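24 December 2019 — by Mei Tillman
Filed under: Bench Notes, Grippers

I've now had the Flokenov two-arm kit long enough to have an opinion on the fingers. The arms are fine. Rusu sells the kit at 1,191 with two arms, two grippers and the printed brackets, and the price leaves out the wrist cameras, which I bought separately.

Paper is my standard test for any parallel gripper. A single sheet on a hard table gives the fingertips almost no edge to get under, and a small height error either misses it or presses it into the surface. I used plain lavender sheets and left the factory calibration alone.
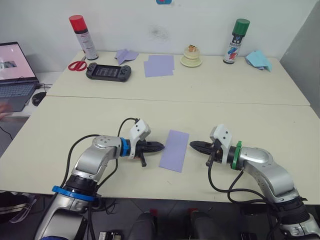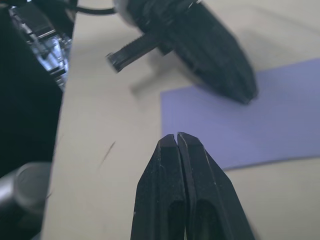 The Flokenov kit and a lavender sheet, black fingers fitted.

Tip alignment is good out of the box. Closing force is set in software in coarse steps, and the lowest one still creases thin stock. Cable routing is my main complaint: the loops at the wrist need more slack than the manual suggests, and the supplied clips don't hold them.

Veronica Preda ran the older Bedon fingers on the same arms in September and preferred their softer pads. I'd take the Flokenov set for rigid parts and swap the tips for anything thin. Replacement tips are on order from Drunine — I'll post the crease measurements once they're fitted.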